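4.2 Materials and the problem of the missing ball

Small objects vanish in ordinary homes at a rate that seems out of proportion to the size of the homes. Our interest is in what people say about the loss afterward, and above all in how confident they are about where they last saw the thing. Earlier work in this area has leaned on keys and eyeglasses, which have the drawback that their owners care about them. Grief gets into the data. We wanted an object that people would look for with some effort and give up on without tears, and the table tennis ball met both conditions so well that the search for alternatives lasted one lunch.

Balls were bought in a single order of 1000 from Hasero, a party supply wholesaler, who asked whether we were a bar. Households in the towns of Flokberg and Fakitier received them in sealed packs, along with a paper diary and a pencil. They were asked to use the balls however they liked for 28 days and to write down each loss, each recovery, and the place where they believed the ball had gone.

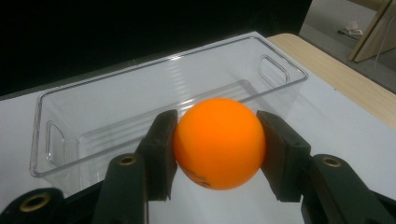

The diaries came back in better shape than we deserved. They held 1138 separate loss reports, a total larger than the number of balls, which is possible only if the same ball can be lost more than once. It can. Several households lost one favorite ball over and over while the rest of the pack stayed in the kitchen drawer, safe and ignored. We had planned to treat each loss as independent of the one before. That plan was dropped in June, and the analysis in Section 5 groups losses by ball.

A word on what counts as lost. Our first definition was "not visible to the person looking for it," which turned out to include balls in pockets. The second added "and not on the person," and produced a long dispute by mail with one household over a hood. We settled on the Beneš rule, named after the street where the pilot was run: a ball is lost when someone has looked for it in at least two places and has started to complain. The rule is crude, but two coders working apart applied it in the same way to all 100 entries in the check sample.

Figure 3.

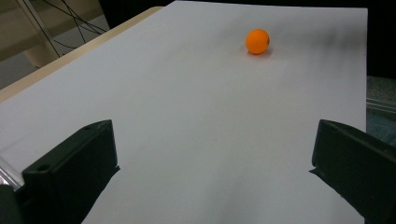 Color was the one feature of the ball we argued over at any length. White is the color most people picture, and a white ball on a pale rug offers a fair test of anyone's patience. It also offers a ready excuse, and we didn't want excuses in the diaries. Orange takes the excuse away. Against a plain light background such as the white paper in Figure 3, the ball is about as hard to overlook as a thing that small can be, and our households still reported losing theirs on bare floors, in full daylight, while watching them roll. One entry, made on a Saturday morning, reads in full: "It was orange. It was right there."

Confidence was rated on a seven-point scale at the time of loss and again at recovery, if there was one. The second rating was meant as a simple check on the first. It became the main measure, for reasons that will be plain to any reader who has ever moved a couch. People who found the ball somewhere other than where they had sworn it was tended to raise their earlier rating, and to suggest in the margin that the ball had been moved.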